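Projekte > Küchenzeile > Beschaffung > README

LIESMICH — Einkaufsliste und Budget für den Küchenplatz

Ich schreibe das hier auf, weil ich im Juli dreimal dieselbe Frage per Mail bekommen habe: Was kostet so ein Platz, und was muss man wirklich neu kaufen? Stand der Liste ist Mittwoch, 21. August 2024.

Den Arm selbst haben wir über Brosent bestellt, Lieferzeit 9 Wochen (angekündigt waren weniger, also plant bitte Luft ein!). Greiferfinger und Kabel kommen von Flovevia. Ich würde beim nächsten Mal gleich 2 Sätze Finger nehmen — der Versand kostet fast so viel wie der zweite Satz.

Arbeitsplatz mit Schublade, Brettern und Geräten:
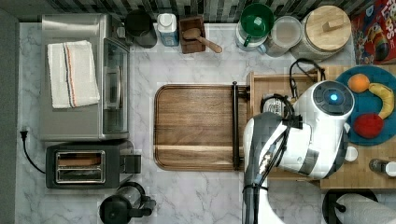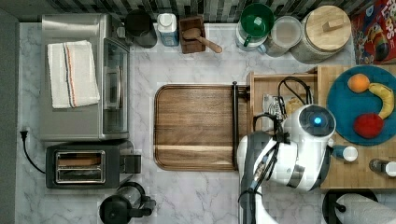
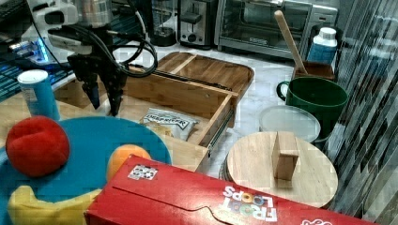
Für den Kleinkram, also Teller, Dosen, Becher und so weiter, hatte ich 69 Euro eingeplant und bin knapp drübergekommen. Toaster und Wasserkocher gibt es gebraucht für wenig Geld, da lohnt sich Neuware überhaupt nicht. Teuer wird's bei den Sachen, die in keinem Angebot stehen: Kabelführung, Ersatzsicherungen, ein vernünftiger Not-Aus.

Offene Posten:

- Wartungsvertrag: Angebot von Celtura liegt vor, Laufzeit 18 Monate, noch nicht unterschrieben
- zweite Schublade, gleiche Maße
- Kabelbinder, die gehen uns ständig aus
- Transportkiste für den Arm, Preis fehlt noch

Die Tabelle mit den Einzelpreisen liegt im Ordner „kosten“. Brutto und netto stehen dort leider noch durcheinander, das räume ich auf, sobald die letzte Rechnung da ist.

© Projekt Masanja | Kontakt | Nach oben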